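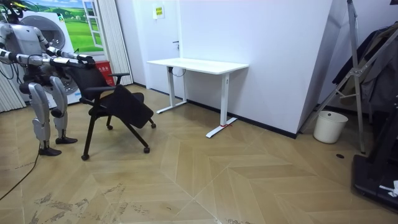

Figure 4. Humanoid robot, both hands on the backrest of a black office chair.

4. Caption text and panel work in the Zurkivum Sunday pages

4.1 What was read

The set is 262 Sunday pages of Zurkivum, a planet-adventure strip sold to newspapers by the Fothergill syndicate and later reprinted in three softcover volumes by Okier. Pages come from the bound proofs held in the Plerberg library, not from the Okier reprints, which relettered a good part of the captions and dropped some altogether. Where the proofs are torn or stained we used newspaper copies. Those pages are marked in the appendix.

A caption here means any boxed or unboxed narration that is not in a balloon. Sound effects out. Signs and letters drawn inside the panel out. The "next week" line at the foot of the page was kept in a separate list, for reasons given in 4.5.

From the full set we drew 300 captions for close reading, spread over the whole run. The rest were read once and tagged only for length and tense. Two readers did the close set apart and then compared. Most disagreements were over the same question, whether a caption repeats the drawing or adds to it, and we come back to that.

4.2 Tense, and why it is past

Nearly every caption is in the past tense. The balloons are in the present, naturally, so each panel carries two times at once: the characters shout now, the narrator tells us later. Readers of the day don't seem to have minded. Letters printed in the Fothergill trade bulletin complain about lettering, about the princess's costume, about a story that ran all winter, and never about tense.

The past tense likely comes from the prose. Zurkivum started as a magazine serial and the early pages are close to a digest of it, whole phrases carried over with a word or two cut. After the magazine material runs out the writer goes on in the same manner. By then it was simply how the strip sounded. There is one stretch, the flooded-city story, where captions slip into present tense for several pages and then slip back mid-page. No sign in the proofs that anybody marked it. We think a second hand, but can't show it.

4.3 The connecting words

Time words do a lot of the lifting. "Meanwhile," "at that moment," "hours later," "no sooner had." In the close set these sit almost always at the front of the caption, so the reader gets the jump before anything else. "Meanwhile" is the most used and also the loosest. In the early pages it means what it says, something happening elsewhere at the same time. Later on it is used for any change of place, even when the thing shown must have come after. In the story of the two moons the rescue party sets out "meanwhile" when the panel before it covers a week of marching.

"As" clauses are the other favorite. One action hung on another: as the guards turned, the prisoner leaped. The pattern lets one drawing stand for two moments, the turn and the leap, when the artist could only draw the leap. Quite often the "as" half is the part you can't see. This matters for the repeat/add question. A reader going fast will say the caption only says what the picture says, but half the sentence is off the page.

Dashes too. The lettering uses a double dash for nearly everything, a pause, a cut-off, a change of subject, the end of a caption that runs on into the next panel. We tried sorting them by job and gave up, the classes would not hold.

4.4 Names and epithets

The hero is named in fewer captions than we expected. He is the stranger, the outlander, the man from the far world. The princess keeps her full name, both parts, every time, right to the end of the run. The hound and the six-limbed mounts get an adjective almost without fail, and it is nearly always the same adjective: the hound is loyal, the mounts are snorting. Even in a panel where the mount is asleep.

Two explanations. First, a Sunday reader may have missed last week, so a fixed tag helps them find their feet. Second, space. The proofs show captions lettered to fill the box, and an adjective is handy when a line comes out short. We found 19 captions in the close set where a penciled word count stands in the margin and the printed text has one more adjective than the typed script. The scripts survive for only one story so it is hard to say how general this was, but it does look like padding was a normal part of the job.

Villains get the opposite treatment. Few tags, plain verbs. The usurper "waited." The usurper "sent for his captains." It makes him more frightening than the snarling chieftains do, though whether that was on purpose who knows.

4.5 The last panel

Sunday pages had to do two things at the end: finish something and leave something open. Zurkivum handles this with a split. The drawing stops on a held pose, a raised sword, a hand at a door, a face turned. The caption moves on past it and asks for next week. The balloon, if there is one, is short. Often one word.

The "next week" line is set in a different lettering and we treated it as part of the publicity and not part of the story. It tends to be wrong. It promises a battle and the battle comes three pages on, or a title is given for the next page and that title is never used. At least some of these lines seem to have been added at the syndicate office, where whoever did it may have seen only the script, or only the art.

Held poses are worth more room than we have. A figure stopped in the middle of doing something asks the reader to supply the rest, and a caption can help with that or get in the way. The strongest last panels in the run have no caption at all except the publicity line. There are few of them and they cluster in the second Okier volume, the ice-caravan story mostly. In the weaker ones the caption tells us what the pose already told us and then adds an exclamation point.

4.6 Repeat or add

So, the main question. Older writing on adventure strips treats captions as a leftover: the picture does the work, the text says it over again, and the form got better when the text went away. Our reading only partly supports that.

In the opening stories repetition is common. He climbed the tower; drawing of him climbing the tower. But these are also the pages where the drawing is crowded and small, up to four figures in a narrow panel, and it is not always easy to tell who is climbing what. The caption points. Take it away, as the Okier reprint does on several pages, and the fight on the bridge is hard to follow. We gave the bridge page to a class without its captions and then with them, and the retellings from the second reading agreed far better on who fell and who held on.

From the middle of the run the panels get larger and the captions get longer, which is the reverse of what the leftover account predicts. The longest runs to 90 words, in a single box, over a view of a dry sea bed with two riders very small at the bottom. Nothing in it could be got from the drawing. It gives the history of the sea, the names of the drowned harbors, a quarrel between two ruling houses. The picture supplies distance and the caption supplies time. Neither repeats.

Late pages thin out again, shorter captions, more balloons, and in the final story the narrator is almost gone. The syndicate had by this point asked for faster pages. The bulletin says so in so many words, in the July number, and the change shows in the proofs from then on.

Where the two readers split, it was almost always over feeling words. "Fearlessly he advanced." Is the fearlessness in the drawing? One reader said yes, look at the shoulders. The other said no, you see it becuase you were told. We ended by tagging these as their own class and left them out of the comparison. Not a great solution. A better one would need readers who see the art first and the text afterward, with the answers taken down in between, and we have only the one class test, on one page.

4.7 Limits

One strip, one syndicate, one library's proofs. The Plerberg set has gaps in the second story and we filled them with newspaper copies that may have been trimmed by the papers; some cut the top tier to fit an ad. Color was not looked at. Color guides exist for part of the run and would bear on the night scenes, where the caption says dark and the printed page is often bright orange. Daily strips also left out, the dailies of Zurkivum tell a seperate story with a different writer for most of it, and the captions there are so short that the tags used here would not do much. Foreign editions we have not seen.

The tagging sheet and the list of excluded pages are in the appendix. The typed scripts can be read at Plerberg on request, but not copied.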